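Section 4. Setting up the flower table

This section covers the flower task used by the Lekuvdale robotics club. Read Section 3 (power and emergency stop) first. Two people are needed for set-up, one at the table and one at the keyboard.

4.1 Before you start

1. Sign out flower kit 49 from the cabinet in the back of the lab. The kit list is taped inside the lid.
2. Wipe the white tabletop with a dry cloth. Do not use spray cleaner while the arm is powered.
3. Check that the power strip is on the floor and that every cable has enough slack for the full swing of the arm.

CAUTION: Keep your feet off the cables when you walk between the two desks.

4.2 Placing the flowers

4. Lay stems flat on the table. Leave room on both sides of each stem for the fingers to come down.
5. Put the hydrangeas in the white tray. Stems may hang over the rim.
6. Loose leaf sprigs can stay on the table. The Totetti task file treats them as clutter, and students should practice with some clutter from the first session.
7. For the rose, start with the fingers open and one on each side of the stem. Close on the stem, below the sepals. Do not close on the bloom - the petals crush easily and the kit has few spares.

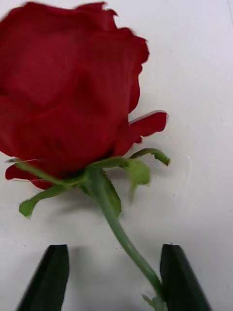
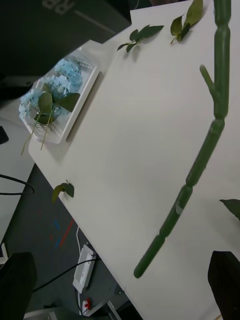 Volkan Karakaya
Club advisor and editor of this guide

4.3 First run

8. Open the Eren control window and load task 523.
9. Set the speed to the lowest setting. Leave it there until the whole team has completed a run.
10. Have the second person rest a hand next to the emergency stop.
11. Press Start. The arm moves to its ready position and waits.
12. Press Start again to begin the pick.

NOTE: If the fingers stop short of the stem, press Hold and move the flower, then resume. Do not push the arm by hand.

CAUTION: Never reach over the table while the arm is live, even to pick up a fallen leaf. Press Hold first and wait for the beep.

4.4 Saving your work

Each team needs 100 saved runs before the Drasterano meet in October. Failed runs count toward the total as long as they are labeled as failed. Type the label before you start the next run - the window does not let you go back and change it.

4.5 Putting away

13. Send the arm to its rest position and switch off at the strip.
14. Return the flowers and sprigs to the kit. Lay the rose on top so nothing presses on the bloom.
15. Write any damaged parts on the sign-out sheet and put the kit back in the cabinet. The cabinet code is 1969.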